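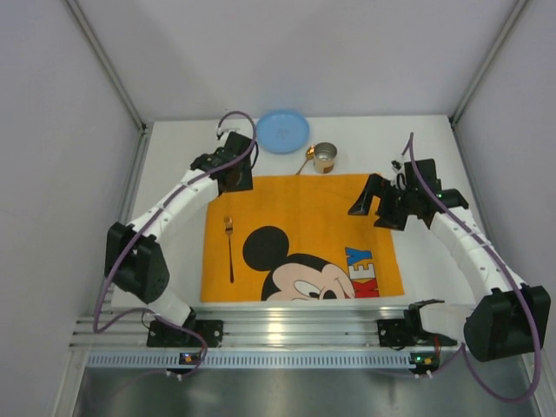 We're the Pranelus Robotics Club, and we've been meeting after school in the old woodshop since the year the band moved out of it. I'm a senior, I've been in since ninth grade, and I got picked to rewrite this page because the last version still said we build sumo bots (we don't, although I miss them). What we do now is table setting. You give two arms a plate, a cup, a fork and a spoon, and you try to get a proper place setting on a placemat without anything ending up on the floor. Our usual mat is the bright orange one with Mickey Mouse on it, and the gold fork and spoon have been with the project longer than I have. The light-blue plate is plastic, for reasons every past member will understand.

It sounds easy! I thought so too. Then I spent my whole first November trying to get a gripper to pick up a spoon. A spoon lying flat on a table is a terrible thing to grab, it's so thin that the fingers either miss it or push it along in front of them, and when you do get hold of it the bowl end swings around. Leaning it on the cup helps a lot, and we have a long-running argument about whether that counts as cheating. (I say no. The competition rules say nothing either way.)

The competition is the Navickas Cup, and it's the big event of our year. Each team gets a box of tableware, a mat and a time limit, and you score on where everything ends up. A perfect round is 1,000 points. Our best so far is 189, which I realize doesn't look great written down, but that was our first year with two arms and we lost most of an afternoon to a loose connector. The practice log on the shop computer is much more flattering. We've got 1,025 saved runs in there now, and 79 of them finished with everything in the right spot, cup included. Most of those are from this year, so we're feeling pretty good.

What a meeting looks like

We start at 3:15 and the first bit is always setup. Somebody wakes up the arms, somebody checks the cables, somebody eats all the pretzels. After that we split up. The driving group moves the arms by hand control and records runs, the code group works on Pradudis, and the build group fixes whatever the driving group did last time. You can switch groups whenever you like, and most people do two or three before they find the one they're happy in. I'm a code person, but I drive when they're short and I'm not bad at it, except with my left hand.

Pradudis is our own software, by the way. It started out as one very long file written by students who have all graduated, and we've been taking it apart ever since. It plays back recorded runs, keeps the two arms from hitting each other (mostly) and scores a setting the way the Navickas judges would. If you like reading other people's strange comments you'll have a great time in there.

We clean up at 5:30. Late bus is at 5:45, and yes, it does wait if we call ahead.

Do I need to know anything?

Nope. I'd never touched a screwdriver for anything besides a battery cover. About half the stuff I use every week I learned from sitting next to somebody and asking. You'll do the safety talk at your first meeting and after that you can be around the arms while they're moving. Hair tied back, sleeves up, hands off the table when somebody calls "live." If you do know things already, come tell us, we need help with wiring and we really need somebody who can draw for the team shirts.

There are no tryouts and no dues. The school pays for the room, and Rarnard, the hardware store across from the bus loop, gives us a discount on bolts and lets us raid their scrap bin. Please buy something from them, they're very nice about us.

Visiting

Parents, little brothers and sisters, and kids from the middle school are all welcome to stop by during a meeting. Come in through the side door by the bike racks and knock hard, it gets loud in there. We can usually let visitors drive an arm for a few minutes, and a second grader once got the cup on the plate on her first try, which none of us had managed that week.

To join, just show up, or leave your name on the sheet outside the front office and we'll add you to the group email. Bring a water bottle and closed-toe shoes. Pretzels are a shared responsibility.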